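Handout 3: Choosing the camera for the freezer task

Course notes, Robot Handling, March. Lab leader: Rangi Harawira

In this exercise we compare two camera positions on the same arm, the Toslow wrist mount and the Kereama head mount. The target is the chest freezer with the sliding glass lid. Please read these notes before you book the arm.

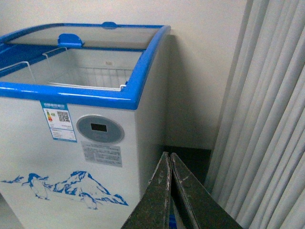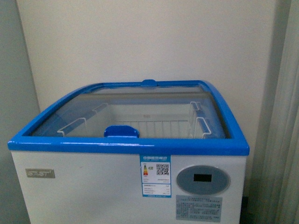
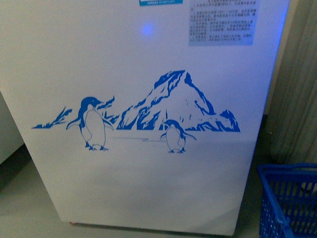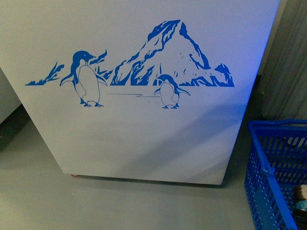 Figure 2. Chest freezer, wrist view (first picture) and head views (the other three).

Look for the lid handle in the first two views. The wrist camera has the finger tips in view, so you can judge the distance to the handle – the head camera gives you more of the lid at once. When the head looks too low, the lid is lost and only the front with the penguins remains.

Each group makes 120 trials with every camera. Write the results in the Sonent sheet and send it to Ewan Waaka.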